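Jutatier finishes shared breakfast kitchens at Navickas House

By Jutatier press office
March
41 shares | 5 comments

Jutatier has completed the refit of the shared breakfast kitchens at Navickas House, its furnished residential building in Stastlow. Residents can use the kitchens from the start of next month, from early morning until late evening.

The kitchens serve 80 residents who rent rooms in the building on short and medium lets. Most of them have a small fridge and a kettle in their own room and come downstairs for toast, cereal and anything that needs an oven. The old kitchens dated from the opening of the building and had narrow worktops with wall cupboards set low above them. Two people could not easily make breakfast at the same time.

Joinery firm Darkard fitted out the rooms over 4 months. The work was done one floor at a time so that there was always a kitchen open somewhere in the building.

The main change is the worktop. Each kitchen now has a deep run of white, grey-veined counter with a wooden backsplash behind it. The toaster and the toaster oven share one end of the counter, and the middle is meant for the preparation of food. A large wooden board with rounded corners and a raised rim is kept there. It can be used for slicing bread or as a tray for taking breakfast over to the table, and the rim helps to keep crumbs off the counter.

Jutatier asked residents in January what they used most in the old kitchens. Toasters came first, followed by mugs and somewhere to leave a cereal box overnight. The replies also asked for fewer things behind cupboard doors. As a result the everyday items now live in a row along the back of the counter: a mug, a tumbler, a canister with a light wooden lid, a glass jar and a pot for utensils. Residents are free to add to the row, and the building team will clear it once a week.
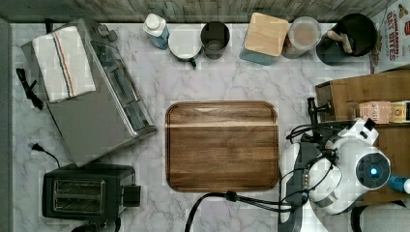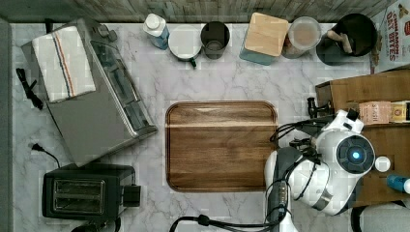
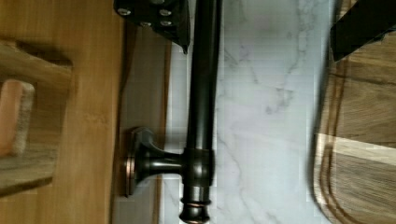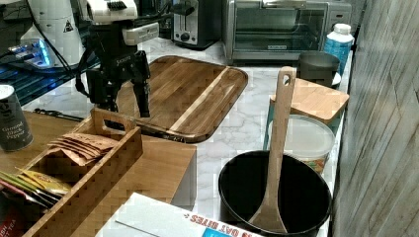 One of the kitchens at Navickas House, Stastlow. The third picture shows the dark bronze bar.

Tea towels are supplied by the building and changed with the rest of the linen. The current ones are white with thin coloured stripes. Residents used to bring their own, and many were left behind when people moved out.

The metalwork has a dark, oil-rubbed bronze finish with coppery edges. Jutatier looked at a plain chrome finish as well, but preferred the darker metal beside the wood. Each bar is held by a flared post with a round plate at the end. The finish is expected to change slightly with handling over the years – this is normal and does not need polishing. A wipe with a soft cloth and warm water is enough.

"People spend ten minutes in these rooms in the morning and they want to find the bread board and a clean mug," a Jutatier spokesperson said. "The residents told us the old layout made them queue. We have given them more worktop and put the things they reach for at the back of it, where they can see them."

Darkard made the wooden backsplashes and open shelving in its own workshop and brought them to the building in sections. The firm said the hardest part of the job was the access, as the stairs at Navickas House are narrow and the longer boards had to be taken in through a first-floor window. The worktops were measured after the old units came out, because none of the walls is quite straight.

"We left the shelves open on purpose," a spokesperson for Darkard said. "You can put a packet down and the next person knows it is there. It does mean everybody has to be fairly tidy, and we did say that to the client at the start."

A short set of house notes will be put up in each kitchen. Residents are asked to empty the toaster crumb tray on the last day of the week, to let the oven cool before laying a towel over it, and to wash the wooden board by hand. Boards should be dried upright. They will be oiled by the building team twice a year.

Food left on the shelves should carry a room number. Unlabelled jars and packets will be kept for 5 days and then thrown away. Open cereal boxes can stay out, but Jutatier recommends folding the inner bag closed.

The laundry room and the bicycle store are next on the list of works. Jutatier expects to begin the laundry in the summer and will write to residents before any machines are switched off. The bicycle store depends on permission to move the rear gate, which has been applied for. Rents at Navickas House are not changing as a result of the kitchen refit.

Residents who would like to see the kitchens before they open can ask at the front desk for a time. Viewings last 20 minutes and are limited to small groups.

About Jutatier
Jutatier lets and manages furnished rooms in Stastlow. The company looks after 41 shared rooms across its buildings, including kitchens, lounges and laundries.

About Darkard
Darkard is a joinery and fitting firm working on kitchens, shelving and stairs for homes and shared buildings.

Press enquiries should be sent to the Jutatier press office at Navickas House, Stastlow.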